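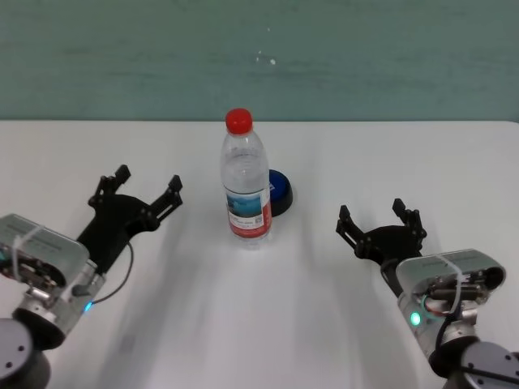 Figure 1. Both grippers open, bottle between them.

Projects > Work and Machines > Group reports > Irkham bottle station

I picked the Irkham station for my report because I figured bottles would be easy (ha!). Irkham is the two-arm bench at Jiltham, a small packing firm, and I spent 5 shifts there in May asking people what their day is like now. Before the arms, packing was done standing up, by hand, all day long. Now two people per shift set things out, watch, and step in when a grip looks bad.
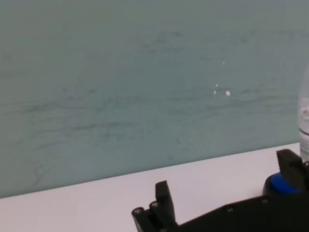 Patrício told me the watching is harder than the packing ever was, and that by Friday it's the eyes that hurt and the back feels fine. I heard that a lot! People like the chairs, but they miss talking, which used to happen over the boxes and now happens mostly at lunch.

I also read through the shift notes, all 1893 lines of them, and most are tiny things: label facing the wrong way, cable moved, tried again. The older packers write the best ones, and I think that's a real skill the job didn't ask for before.
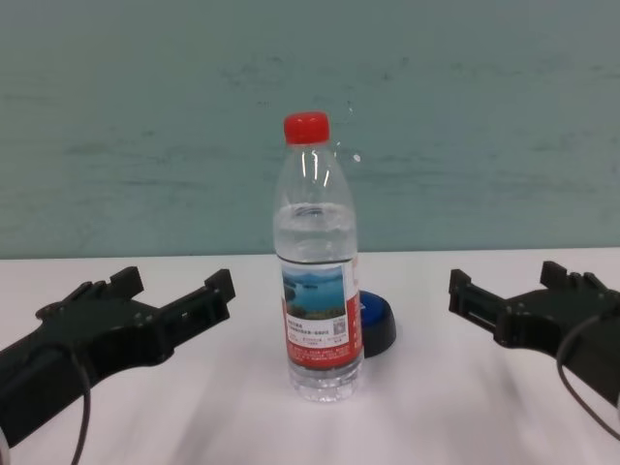
Figure 2. Water bottle with its red cap on, a gripper at each side.

Pay came up too. The bench job is on the same rate as packing, and both people I asked thought it should be higher (me too, after trying it).
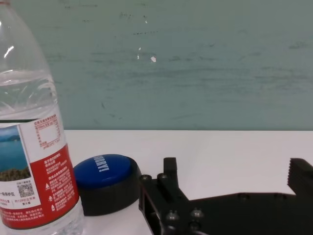

Figure 3. Bottle next to the blue "SORRY!" button, gripper at right.

For part two I'd like to visit Civau, where the arms are newer and the packers got trained first, and ask the same questions there.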